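A thread on small-town tax, residency and the 806 form, for anyone else who has moved abroad and kept a bank account back home.

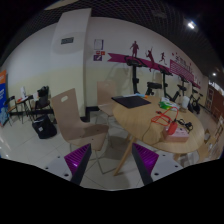
## 1/

I left Bakport for Gerklow four years ago. I told the Bakport tax office. I have the letter in which they wish me well. In November they wrote again to say I still live there.

## 2/

The evidence that I still live in Bakport is a savings account containing, at the time of writing, enough for a decent lunch. It earned interest. The interest was reported. Somewhere a computer matched my name to a street I no longer have a key for.

## 3/

For those who've not had the pleasure: being taxed where you live is normal. Being taxed where you used to live is also normal, for a bit, on some things. Being taxed in both places on the same salary is what the treaty is supposed to stop, provided you can get anyone to open the treaty.

## 4/

So I rang. The first person told me I needed form 806. The second person told me 806 is for companies. The third person asked who had told me about 806, in the tone of someone who'd found a fox in the kitchen.

## 5/

Form 806 is for individuals. It says so in the title. It asks for your "place of ordinary life", and gives you a box one line high to put it in.

## 6/

I put Gerklow.

## 7/

They wrote back asking for proof of ordinary life. I sent my tenancy agreement, electricity bills, a library card and a letter from my employer, Harms, confirming that I turn up. Harms don't hand out compliments and I was quite touched.

## 8/

The library card was returned as "not relevant to the matter". The electricity bills were kept. I can only assume somebody in Bakport takes an interest in when I run the washing machine.

## 9/

At this point I did the grown-up thing and paid for advice. Nilmini Chowdhury does cross-border returns and has the calmest telephone voice I've ever heard. She read the letter while I was on the line and said "oh, they've used the old test".

## 10/

The old test looked at whether you had left anything behind. An account, a bicycle, a box in your mum's loft. The new one looks at where you sleep, where you work and where your family is. The new one came in before I moved. The letter template, it seems, has yet to hear.

## 11/

I asked whether that meant I'd won. She said it meant I had a good argument, and that these were different things and would be billed the same.

## 12/

Now the penalty. There's a charge of 300 for filing late as a resident. I hadn't filed as a resident, being under the impression that I wasn't one. On top of that there's another 100 for failing to respond to the reminder, which they sent to the Bakport address.

## 13/

I'd like to meet whoever lives there now. They've had years of my post from the tax office and have never once replied on my behalf. Poor show.

## 14/

Several people have asked in the replies whether I can just ignore it, as I don't live there. Please don't do this. Unpaid assessments get passed across the border for collection these days, and the office at this end won't argue about whether you owed it. They just collect.

## 15/

The time to argue is during the objection period. It's printed on the back of the letter, in grey, below the opening hours. Look for it before you do anything else, including swearing.

## 16/

My objection went in with a week to spare. It was handled by a Bernd Kleinschmidt, who signs with his full name and answers his own phone. I hadn't expected either.

## 17/

Mr Kleinschmidt agreed that the new test applied. He agreed that I sleep in Gerklow. He then said he couldn't cancel the assessment, as it had been raised by a different section, and that section could only cancel it on receipt of an 806.

## 18/

I said I had sent an 806. He said yes, he had it in front of him.

## 19/

There was quite a long silence on the line. I could hear him breathing, and I think we were both considering our careers.

## 20/

To his great credit, he walked it down the corridor. I don't know what was said. The residency decision came back in my favour, signed by both sections. The 300 has gone.

## 21/

The 100 has not. It's a charge for not answering a reminder, you see, and I didn't answer the reminder. Whether I owed the thing I was being reminded of is, apparently, a separate question. Nilmini says we can appeal. The appeal fee is more than 100.

## 22/

Practical bits, as people keep messaging me:

- Get a dated deregistration letter when you leave and keep it on paper.
- Change your address with the bank yourself. The tax office won't tell them.
- Ask the new country for a certificate of tax residence every year, even when no one wants it.
- Write down who you spoke to and when.

## 23/

Someone recommended Kallik for keeping all this in one place. I've tried it. It's fine for storing letters, and it sends you a nudge before a deadline. You still have to type the deadline in, so see post 15.

## 24/

No, I haven't closed the savings account. Closing it requires me to appear in person at the Bakport branch with proof of a local address.

## 25/

I'm paying the 100 out of it. Muting this now, I've got a return to do.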